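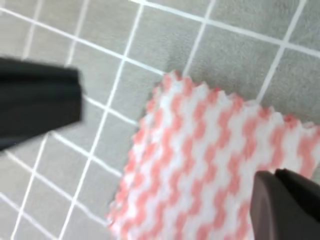
Gripper and cleaning cloth on gray tile, wrist camera view.

Can Machines Do the Chores Yet?

Readers of this blog have asked for a plain account of where household and shop-floor robots stand today. The question usually comes in one of two forms. Some wish to know whether they should wait a few years before hiring help at home. Others manage a small workplace and would like to hand over the wiping, folding and sorting that fills the last hour of a shift. The present post addresses both, within the limits of what I have been able to observe and read since January.

My own position should be stated first. I spent 14 years in facilities management before turning to writing, most of them at the Kopecký building, where cleaning was the largest item in the budget after heating. I hold no stake in any maker of robots. My interest is in the work itself and in who, or what, will be doing it.

A cloth is a fair place to begin. To a person, picking up a cleaning cloth is hardly a task at all. To a machine with two fingers, it presents several difficulties at once. A cloth lying flat offers very little to take hold of. The fingers must come down close enough to the surface to catch the fabric, yet must not press into the tile. Once lifted, the cloth changes shape, and whatever the machine had determined about its corners and edges must be determined again. A cup remains a cup when it is raised. A cloth does not hold its form in this way, and the same is true of shirts, towels, bed sheets and trash bags, which together make up a large share of household work.

Patterned fabric and tiled surfaces add a further matter. A camera near the fingers sees only a small area at a time, and the fingers themselves hide part of it. The machine must judge from that partial view where the fabric ends. A clear edge helps. Repeating bands of color may help or hinder, depending on how the system was prepared, and I have heard both opinions argued with some force.

The most useful conversation I have had on the subject was with Janka Vávra, who managed a trial of cloth handling at Skusden. Her team recorded 552 attempts at picking up a flat cloth and moving it to a marked area. The machine completed 73 percent of them without help. She regarded this as respectable for a research setting and unacceptable for a paying customer. A cleaner who dropped the cloth that often, she observed, would be spoken to before lunch.

She also made a point concerning time that deserves wider attention. The attempts were not quick. A person would have wiped the entire counter while the machine was still lining up its fingers. Speed matters less in a home than it does in a workplace, where every station waits on the one before it. A household robot that works slowly through the afternoon may be perfectly welcome, provided that it can be left alone. At present it generally cannot, and an owner who must stay nearby to recover a dropped cloth has saved very little.

Conditions on the shop floor are better in certain respects. At Vollitz, a packaging business I visited for this post, the bins are always in the same place and the lighting does not change. Two machines there move rigid parts all day with few interruptions. The polishing cloths at the end of the line are still collected by hand. The shift lead told me that the firm had considered automating that step and had set the idea aside on grounds of cost.

On the evidence available to me, I would offer the following guidance. Floor vacuuming is settled work for machines in most homes. Moving hard objects between known places is settled in many workplaces. Wiping a surface is possible under supervision. Folding laundry remains slow, and putting it away in an ordinary closet is further off. I would not advise any reader to postpone hiring a cleaner on the strength of a demonstration video.

A visit to Zadadska is planned, where I understand that cloths are being handled damp as well as dry. I will report on it in a separate post. Readers with direct experience of such equipment, particularly in laundries and commercial kitchens, are invited to write to me through the contact page.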